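Leave the Table a Little Unset

By Afonso Sequeira

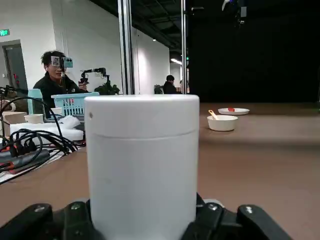 My mother-in-law believes that a table should be empty between meals. I believe the opposite, and we have discussed it for many years, mostly while one of us was wiping and the other was putting things back. Last month my daughter asked me to write down my side, so that she does not have to hear it again at lunch. I try to do it here in good order.

My position is simple. The things a household uses every day should live where they are used. A white canister, a bowl with its utensil, a small plate: if they come to the table three times in a day, they can stay on the table. I do not call this disorder. Disorder is when you do not know where a thing is, and I have known for years where my canister is.

When we moved to the apartment in Hondport, the kitchen had been renovated by the owner, Mr. Pellegrini, who was very proud of it. Gaetano Pellegrini is a man who likes doors. There was a door in front of the refrigerator, a door in front of the garbage, and a tall door behind which there was another, smaller door. He showed us that with everything closed you could not tell it was a kitchen. I remember he said this as praise. My wife and I looked at each other, and we took the apartment anyway, because the windows were good.

In the first weeks we tried to live the way the kitchen wanted. The flour went behind the tall door. The bowls went up, the plates went down, the spoons went into a drawer that had to be pushed before it would open. To make one breakfast I opened nine doors and drawers. I know the number well, for I said it aloud every morning until my wife asked me to stop. Then I had to close them again, with the same hand that had oats on it, and wipe the handles – except there were no handles, so I wiped the doors.

In November I gave up. I left the canister on the table one evening and nothing bad happened.

I want to be fair to the other side, which has good arguments. My mother-in-law, Atieno Mugo, raised five children in two rooms, and the table there was also the desk, the sewing place and the place where her husband repaired radios. If the table was not cleared, somebody could not work. For her, a clear table means that the next person is welcome to it. I find this a beautiful reason and I have no answer to it, only that we have now more room and fewer people. A rule can be right in one house and become only a habit in the next one.

The argument from the magazines I respect much less. In the magazines the table is empty so that it can be photographed with one lemon. A company called Piltach sends me its catalog twice a year, I do not know why, and in the last one there was a cabinet for hiding the bread. It costs 1,665 without delivery. You press the front, the front goes up, and there is your bread, in the dark. My neighbor Haris Delić bought the smaller version, for 1,282, and I asked him how he likes it. He said that he likes it very much and that the bread is now on top of it.

I do not laugh at Haris. I think the bread on top of the cabinet is the most sensible thing in his kitchen. The hand puts things where it will look for them tomorrow, and if we would watch our hands for one week before buying furniture, many cabinets would stay in the shop.

There is also the question of containers, on which I am stricter than people expect. If a thing may stay out, it must deserve it. It should close with a lid, because of dust. It should be plain enough that you can look at it every day without becoming tired of it. It should not be so tall that two persons cannot see each other over it while they eat. I had once a pasta jar from Buvis, a gift, which was so high that my daughter used to speak to me around the left side of it. It went to the cellar. And it should be possible to lift it with one hand and wipe under it, every day, no exceptions. A table with things on it asks for more cleaning than an empty one, and who does not want to do this cleaning should listen to my mother-in-law and not to me.

I would also put a limit. In our home the things that live on the table must fit on one half of it. The other half is for the newspaper, the elbows, the homework, the letter from the bank. When a new thing wants to stay, an old one must go. This year the sugar left, after some debate, and the bowl stayed.

Arnaldo Correia, who taught me carpentry many years ago and did not talk much, had a bench covered with tools and could find any of them without raising his eyes. The apprentices were allowed to sweep around the tools but never to tidy them. One summer the workshop was bought by Tavares, and they painted a wall with the outline of each tool, so that everything had its hook. It looked very fine. Arnaldo walked to that wall and back for every chisel, all day long, and by the end of the week his chisels were on the bench again, in the old places. The outlines stayed on the wall for the visitors.

I think of him when I read that a calm room makes a calm mind. It may be true for the person who only looks at the room. For the person who cooks in it, calm is to reach out and find the lid under your fingers.

My mother-in-law comes again on Mon 22 June and stays two weeks. She will clear the table after the first breakfast, and I will not say anything – I have promised this. In the evening I will bring the canister back, and the bowl. She knows already on which half they go.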